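Iltar: a word list of the home kitchen

Version 2, January 2023
Maintained by Danuta Zawadzka and Edmund Nowicki

What this is

Iltar is a list of the words people use at home for cooking, eating and cleaning up afterward. It has 3,586 entries, every one of them sent in by a person who says the word out loud in their own kitchen. Dictionaries are wonderful, but they tend to skip the good stuff: the family name for the heel of a loaf, the verb your aunt has for scraping a pan, the thing you yell up the stairs when supper is ready. We love these words and we wanted them all in one file!

The first version had 3,000 entries and a very messy spelling column. Version 2 adds a lot of new words, fixes the spelling column (mostly) and brings in a field for where the speaker learned the word. That last field has quickly become our favorite part of the whole project.

What is in the folder

words.csv: the main table, one row per word per speaker
speakers.csv: 209 speakers, with age band, region and languages spoken at home
groups.csv: the 17 topic groups and their short codes
notes.txt: long comments that would not fit in a table cell
changes.txt: what moved between versions

If two speakers sent the same word, it appears twice. Please don't merge these rows before you read the comments, as the meanings often drift apart. "Drainer" is a rack for one speaker, a colander for another and a slotted spoon for a third.

Columns in words.csv

id: a number that stays the same between versions
word: the word or phrase, lower case, spelled the way the speaker spelled it
plain: the nearest everyday word, chosen by us
group: topic code, see groups.csv
learned: who the speaker got it from (parent, grandparent, friend, workplace, made up at home, unknown)
still_used: yes, no or sometimes
sentence: a sentence from the speaker, left blank if they didn't give one
speaker: links to speakers.csv

The plain column is the one to treat with care. Danuta did the first half of the list and Edmund did the second, and our habits differ. She writes "pot" where he writes "saucepan". We have cleaned up the worst of it, but you will still run into some.

Topic groups

The biggest groups are bread, leftovers and the table. Bread is huge, and we could happily have split it into three. The table group takes in everything people eat with, what goes under the plates, and where the utensils live between meals. That last bit turned out to be a gold mine, with caddies, crocks, jars, stands and a whole family of pet names for the drawer where things end up.
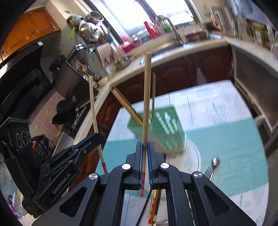
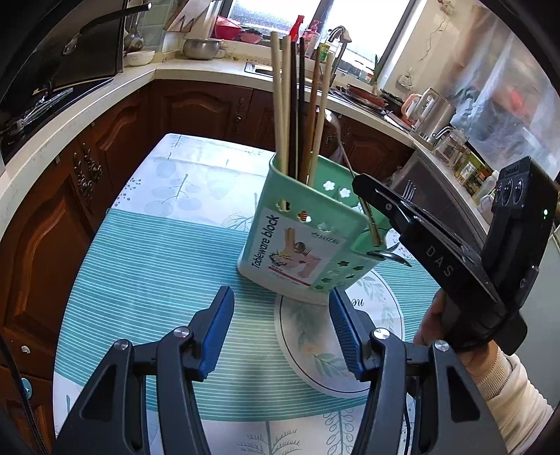

Words for cleaning up are a separate group, coded CLN, and it is smaller than we hoped. If you have a good word for the gray water left in the sink, write to us. We have plenty of people who told us they call it something rude and then wouldn't say what.

How the words were collected

Most came through a paper form. It had six prompts, such as "What do you call the last bit in the jar?" and "Is there a word in your house that guests don't understand?" The second prompt did far better than the first. People filled up the back of the page.

The rest came from phone calls in August, mainly with older speakers in Mersha and Ukside who didn't want to write things down. Edmund made the calls and typed as he listened, so spellings from those calls are his. They carry the mark "heard" in notes.txt. No sound was recorded.

Speakers agreed to have their words and sentences shared. Names of family members in the sentences have been changed to plain labels like "my sister".

Known problems

Regions are uneven. Ukside is very well covered and Vatus is thin, so please don't draw a map from this!

Brand names used as common words are in there, with no special mark.

Some words came in from other languages and lost their accents on the way. We restored them where the speaker could tell us. The others stay as they arrived.

The made up at home label depends on what the speaker believes. We found several "made up" words sent in by people who live far apart and have never met, and we left the label alone in each case. Search for "crumbler" if you want to see a nice one.

Good uses

People have used version 1 for classroom word games, a radio quiz and one very funny tea towel. It should also suit anyone studying how words travel inside families. Sorting by learned and then by still_used is a great way to start, and it takes a minute in any spreadsheet.

Sending in words

Use the form in the folder, or just send an email with the word, what it means and who you got it from. A sentence helps a lot. Words that only one household has ever used are very welcome. New rows get an id when Danuta has read them, and they go into the next version.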